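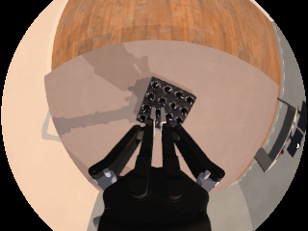
Camix sets equipment plan for Emden handling cell, with simulation ahead of purchase

EMDEN, 30 Jan 2021 – Parts handling supplier Camix has approved an equipment plan for a new robotic handling cell at its Emden site. The plan covers grippers, arms, guarding and spare parts, and places a simulation phase ahead of the main purchase order.

Under the plan, gripper designs are tested in a rendered workcell before any hardware is ordered. The current test set uses small studded blocks on a tabletop, with a multi-finger gripper closing on the part at its fingertips. Blocks are presented at different angles to the gripper, including corner first. The tests are used to compare finger length, pad size and approach direction.

Camix has budgeted 533 hours of engineering time for the simulation work. The hours are charged to the project and are separate from the hardware budget. Software licenses already held by the company are not included in the figure.

Garkudix will supply the simulation models and the first gripper hardware. Mogensen has been selected as integrator and will be responsible for mounting, cabling and the safety assessment. Both contracts contain a stop point at the end of the simulation phase. If no gripper design meets the grasp criteria, Camix can close the project without placing the hardware order.

The first order is limited to 4 grippers. Two are assigned to the cell, one to the test bench and one to spares. Fingertip pads are treated as wear parts and will be bought on a separate call-off order with a delivery time of 30 days. Finger segments and joint pieces are to be stocked on site. The palm housing will be returned to the supplier for repair.

Floor space for the cell has been reserved next to the existing packing line. The planned table height is 610 mm, which matches the outfeed of the line and avoids the cost of a lift unit. Power and compressed air are available at the location. A change to the network cabinet is required and has been entered as a facilities cost.

Bids for guarding and light curtains are still open. Camix expects to compare them once Mogensen has submitted the final cell layout, as the length of fencing depends on the reach of the arm. The arm model has not been fixed. Two payload classes remain under review, and the budget carries the price of the larger one.

Operator training is listed as a separate item and will be ordered with the hardware.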